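Keeping Dry Goods Dry, and Other Pantry Matters

I have been promising to write this page since December, when my sister-in-law opened a bag of brown sugar in my kitchen and had to take a rolling pin to it. She was very good about it. The mince pies were late, though, and I went to bed that night thinking about cupboards, as one does at my age, and by the new year I had turned out every shelf in the house.

What follows is mostly about flour, sugar, rice, pulses and the like, with a bit at the end about spices and a word on labels. Some of it I had from my mother, some from readers of this page, and a good deal from getting it wrong over 26 years in the same damp stone cottage at the bottom of Gwynne Lane. If you live somewhere dry and modern you may need only half of it, and I envy you!

Start with the cupboard

Before you buy a single jar, put your hand flat against the back wall of the cupboard. If it feels cold, you have an outside wall behind there, and your food is going to suffer whatever you keep it in. Mine is like that on the left-hand side and perfectly all right on the right, so the tins live on the left and everything in packets or tubs lives on the right. It took me years to see something so simple.

The other bad spot is above the kettle. Every time it boils, a great puff of steam goes up under the cupboard and creeps in round the doors. The same goes for the shelf over the hob, which always looks so handy for salt and spices and is the worst place in the kitchen for both of them. Move the kettle along if you can't move the cupboard.

Give the shelves a proper wash once or twice a year with warm water and a splash of white vinegar, and then – I do mean this – leave the doors open until the following morning. Wood holds on to water far longer than you'd think, and if you put the flour back at teatime you are shutting it in with the very thing you were trying to get rid of. Pay attention to the little holes where the shelf pegs go. Flour dust gathers in them and so do the small brown beetles that love it. A cotton bud does the job, or the thin nozzle on the vacuum cleaner.

What to keep it in

I'm not a snob about containers. I have lovely glass ones with rubber rings that were a present, and I have old ice cream tubs, and the lentils don't seem to mind which they get. What matters is that the thing closes well all the way round and that you can get your hand inside to wash it. Narrow-necked jars look pretty on a shelf but you will never get the last of the semolina out of the shoulders.

Glass doesn't hold smells, so use it for anything fragrant, such as coffee or dried mushrooms. Plastic is lighter and kinder if you drop things, as I do. Tins are splendid for biscuits and tea but do look at the seam along the bottom now and then, as that's where the rust starts.

The set I use most came from Storine, a little household shop in Prinetdale that I'm sad to say has since shut. They're square, so they sit snugly together with no wasted corners, and I've had them long enough that the lids have gone a bit cloudy. I'd buy them again tomorrow.

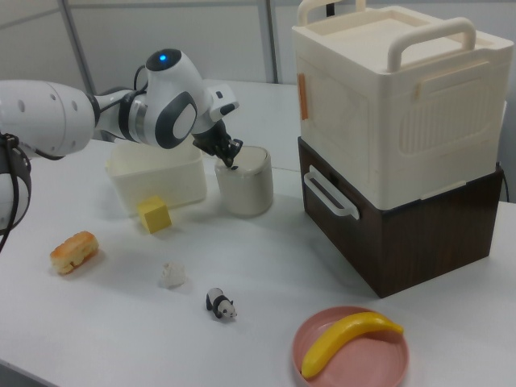

Lids are where most storage goes wrong, and I get more letters about lids than about anything else. A lid can look shut and be sitting a hair proud on one side, and that's all the damp needs. With a round tub, an off-white cylinder like the one on the white table, say, go round the top rim with your fingertips pointing straight down, pressing a little at a time, and finish opposite where you began. One good thump in the middle feels satisfying but it often pops up the far edge. Screw lids want turning backwards first until you feel the thread drop into place, and only then forwards. If you have children in the house, teach them that trick early and you'll save yourself a great many crossed threads.

Rubber rings go hard with age. Bend one double between your finger and thumb, and if you see tiny cracks on the outside of the bend it's time for a new one. You can buy packets of them cheaply in most hardware shops, but take the old one along to match the size. I have a drawer full of rings that nearly fit, bought with great confidence.

A lid that has become stiff can usually be cured by washing the rim in hot soapy water, as it's often just sugar or fat that has crept up there. If it still sticks, wipe the smallest smear of cooking oil round the rim and wipe nearly all of it off again. Please don't use anything from the garage!

Flour

White flour will keep for many months in a cool cupboard. Wholemeal won't, because there is oil in it and the oil turns. Sniff it. Fresh wholemeal smells of nuts and hay, and stale wholemeal smells like an old box of crayons, and once you've met that smell you will know it for ever. If you don't bake much, buy the smallest bag they sell, or keep it in the freezer, where it will be happy for ages. Let it come back to room temperature with the lid still on before you bake, or it will draw the damp out of the air and clump.

Never top up a half-full tub. I know it's tempting when there are just a few spoonfuls at the bottom and the new bag is in your hand. Tip the old into a bowl, wipe out the tub with a dry cloth, put the new in first and the old back on top. If you've washed the tub, it has to be bone dry. I stand mine upside down on the rack over the boiler overnight.

If you find weevils, try not to be too upset. They come in with the packet as often as not and it says nothing about your housekeeping. Throw out what they're in, check everything next to it, and put new bags of flour in the freezer for a few days before they go in the cupboard.

Sugar

Caster and granulated are no trouble. If they set in a lump, bang the bag on the worktop, or put the lump in a strong freezer bag and roll it. Brown sugar is another matter, as it goes hard by drying out, so all the advice above about keeping things dry has to be turned on its head. It wants a snug tub, as small as will hold it, with as little air above it as possible.

To soften a hard block, put 100 g of it in a bowl, lay a piece of damp kitchen paper over the top of the bowl so that it doesn't touch the sugar, and warm it in the microwave for 20 seconds. Have a prod with a fork and give it another go if it needs it. For a whole bag, a slice of bread in the tub overnight works beautifully. The bread comes out like a roof tile and the sugar comes out soft. A slice of apple will do the same but can leave a taste, which is nice in a crumble and odd in coffee.

Rice, pasta and pulses

These are the easy ones. White rice keeps almost for ever, brown rice has that same trouble with oil as wholemeal flour, and pasta will see most of us out. Dried beans don't go off so much as go stubborn. Very old ones can be soaked all night, boiled half the day and still rattle on the plate. If yours are like that, use them for lining pastry cases and buy new.

A reader, Rizal Pattinasarany, wrote to me about rice, and I've taken up his way of doing it. He keeps a large tub at the back for the big bag and a small one at the front for the week, and fills the small from the large. The big one is hardly opened at all, so it stays fresh. He also puts a few dried bay leaves in with his. My mother swore by bay leaves too. I can't prove they do a thing, but the rice smells pleasant and I've no complaints.

My large rice tub holds 800 g, which suits a household of two. Bigger than that and I can't lift it down with one hand while holding the stool with the other.

Spices

Whole spices last well, ground ones fade. Rub a pinch between your fingers, and if you have to hunt for the smell, you'd be as well cooking with sawdust. I keep mine in a drawer now, lying down with the names facing up, out of the light. Don't shake a spice jar straight over a steaming pan. Shake it into your palm or a spoon first, or the steam goes up into the jar and sets the lot solid. Garlic powder is the worst for this.

A few grains of uncooked rice in the salt cellar will keep it running, as every seaside café knows.

Labels

Write down what it is and the month you opened it. That sounds fussy until you've thickened a gravy with icing sugar. I did this for a table full of my husband's relations and they ate it, bless them.

Masking tape and a soft pencil are all you need. Pencil doesn't smudge when your hands are wet, and the tape peels off before washing. I was once given a roll of Droltix labels, very smart, and they're still on the jars I stuck them to – still saying 'prunes', though there have been no prunes in there for years. If you have something similar to shift, rub in a paste of bicarbonate of soda and cooking oil, leave it while you have a cup of tea, and go at it with an old bank card.

Cut the cooking instructions off the packet too, and tuck them down the inside of the tub with the writing facing out. Couscous especially. I can never remember how much water it wants.

Next time I'll be on to the fridge, and what to do about the drawer at the bottom where the celery goes.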